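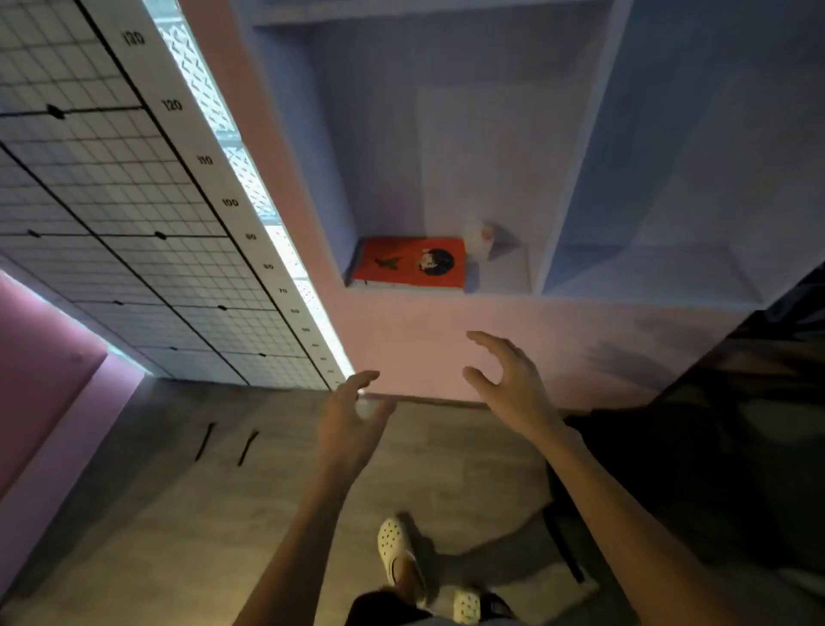

Start > Blog > Haus und Hof

Lesezeit: 3 Minuten

Drucken | Per E-Mail senden

Der Mai und die lange Liste

Jedes Jahr im Mai schreibe ich eine Liste, und jedes Jahr steht ganz oben dasselbe Wort: Terrasse. Wer schon länger mitliest, kennt das ja (und hat hoffentlich ein bisschen Mitleid). Vor zwei Jahren kam der Regen dazwischen, im letzten Jahr die Küche, die auf einmal unbedingt zuerst drankommen musste, und so saßen wir wieder einen ganzen Sommer auf den wackeligen Klappstühlen und haben uns eingeredet, dass das doch auch seinen Charme hat. Hatte es auch, an manchen Abenden sogar sehr!

Diesmal wollte ich es aber richtig machen und habe mir zwei Angebote schicken lassen. Das erste kam von Bristex und war so freundlich geschrieben, dass ich es zweimal gelesen habe, bevor ich bei der Summe angekommen bin. 1.299 Euro nur für die Überdachung, ohne Aufbau, dazu 200 Euro Lieferung, weil wir hier oben am Hang wohnen und der große Wagen nicht um die Kurve kommt. Das zweite war von der Firma Lazarević aus dem Nachbarort, 658 Euro für ein Sonnensegel mit Masten und allem Drum und Dran. Ein Segel ist natürlich kein Dach, das weiß ich schon. Aber wenn ich ehrlich bin, sitzen wir bei Regen sowieso drinnen, und von unter so einem Segel sieht man abends noch den Himmel.

Also wird es das Segel. Bestellt ist es, in der Farbe Isunska, was im Katalog einfach ein etwas vornehmer Name für Sandbeige ist. Ich hatte mir kurz auch das Dunkelgrün überlegt, bin dann aber beim Gedanken an meine Tomaten, die ja Licht brauchen, wieder davon abgekommen.

Bis es geliefert wird, kümmere ich mich um die Pflanzen. Die Tomaten stehen noch auf der Fensterbank im Flur und sind viel zu lang geworden, ich habe sie wie immer zu früh ausgesät. Tagsüber dürfen sie jetzt raus, abends gegen sieben trage ich sie wieder hinein, ein Töpfchen nach dem anderen, und jedes Mal denke ich, dass ich mir endlich ein ordentliches Tablett kaufen sollte. Der Lavendel hat den Winter gut überstanden, der Rosmarin leider nicht. Dafür kommt die Minze an Stellen hoch, an denen ich nie welche gepflanzt habe, und wer einen Ableger möchte, soll bitte, bitte vorbeikommen.

Im Gartenmarkt Kestent war ich auch, eigentlich nur wegen Erde. Herausgekommen bin ich mit Erde, einer Zinkwanne und drei Fuchsien, und mein Vorsatz, höchstens 100 Euro auszugeben, hat bis kurz vor die Kasse gehalten. Die Fuchsien sollen an die Nordseite, wo sonst nichts so recht wachsen will. Falls jemand von euch Erfahrung mit ganz schattigen Ecken hat, schreibt mir gern in die Kommentare, was bei euch dort gedeiht. Funkien hatte ich schon, die Schnecken haben sich sehr gefreut.

Wenn das Segel hängt, melde ich mich wieder, und dann gibt es auch endlich das Rezept für den Rhabarberkuchen, nach dem so viele gefragt haben. Ich muss nur noch den Zettel wiederfinden, auf dem die Zuckermenge steht.

Drucken | Per E-Mail senden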